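Chapter 5
Choosing What to Pick Up First

Software for Working Robots
Nia Trevor and Tomos Gwilliam

What you will be able to do after this chapter

Explain why a grasp planner needs a ranked list of candidates instead of a single answer.
Write a scoring function that combines shape, clearance and reach.
Tell the difference between a perception failure and a planning failure by reading a log.
Decide when the program should stop, look again and start over.

Before you start: you should have the camera calibration from Chapter 3 working and the motion queue from Chapter 4 passing its tests. If the queue still drops commands when you cancel a move, fix that first. We mean it!

5.1 A bin full of decisions

Pick up the nearest pen on your desk. You probably didn't think about it. Your hand went to the right place, your fingers opened by a sensible amount, and if a notebook was in the way you slid around it. Now try to write down the rule you used. Most readers get two sentences in before they start adding exceptions, and those exceptions are what this chapter is about. We think it's the most enjoyable part of the whole book, because it's where a program first has to make up its mind.

Up to now our robot has been told where things are. In Chapter 4 the target was a block at a known position, and the only question was how to get there smoothly. Bin picking takes that comfort away. The objects land however they land. Some lie flat, some lean on a neighbor, and some are so thin that the depth camera can hardly separate them from the floor.

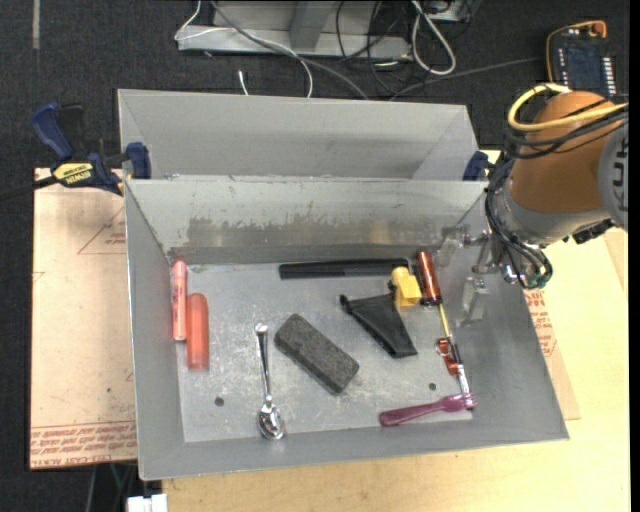 Reading time for this section: 5 minutes

Look at the spoon first. Suppose the scan finds enough room around it: clearance is then generous, and a planner that only checks for free space will love it. A planner that trusts depth readings may not, since shiny metal can return patchy data or none at all. The bowl is also close to the front wall, and a grasp there has to leave room for the fingers. So the spoon scores high on one measure and poorly on two others, and your code has to turn that into one number.

The yellow block has a different problem. It's bright, it's chunky, and any color-based detector should find it easily. But it touches the black wedge-shaped piece and overlaps the end of the comb. If your segmentation merges the three into one blob, the planner will happily propose a grasp in the middle of something that doesn't exist as an object. We've seen this happen more times than we'd like to admit, and the log entry always looks perfectly confident.

Then there's the diagonal toward the front right corner, where the black and white pen-like object meets the purple fork. Which one should go first? There are good arguments either way, and you'll get to try both orders in Exercise 5.2.

5.2 Candidates, scores and second thoughts

The planner you'll build is called Relex, and it works in three passes. The first pass is greedy and a bit reckless: it proposes every pair of contact points that could fit between the fingers. On a cluttered bin, one run of our reference code proposed 2394 candidates. The second pass throws out anything that would put a finger through a wall or through another object, and in that same run it left 86. The third pass scores what remains.

You could stop there and send the top candidate to the arm. Try it! It works surprisingly often, and watching it work is a real thrill. But keep the rest of the list. When the first grasp comes back empty, the runner-up may still be good, and checking it costs much less than starting from a new scan. The hard part is knowing when the old list has gone stale. If the fingers brushed something on the way out, every pose you stored is now a guess.

Relex handles this with a simple idea that we call a trust radius. After each attempt, candidates close to the last contact lose their scores and have to be measured again, while those farther away are kept. Choosing the radius is up to you. Make it too small and the arm reaches for objects that have moved. Make it too large and the robot spends most of its time staring.

5.3 A note on timing

The full scoring pass takes nearly 700 milliseconds on the teaching setup, which feels slow until you notice that the arm is usually still moving when it finishes. Section 5.6 shows how to overlap the two. Resist the urge to optimize before then. A slow planner with readable logs will teach you far more than a fast one that you can't follow.

Warm-up questions

1. Your planner rejects every candidate on a thin, flat object. Name two values you would print before changing any code.
2. Some bins have holes in the floor. How might a hole show up in a depth image, and what could a careless detector take it for?
3. Sketch a scoring function that uses only clearance and distance from the nearest wall. Which kinds of objects would it always leave until last?

Keep your answer to question 3. You'll need it in Section 5.4, where we run it against the Fesness practice scans and begin adding terms.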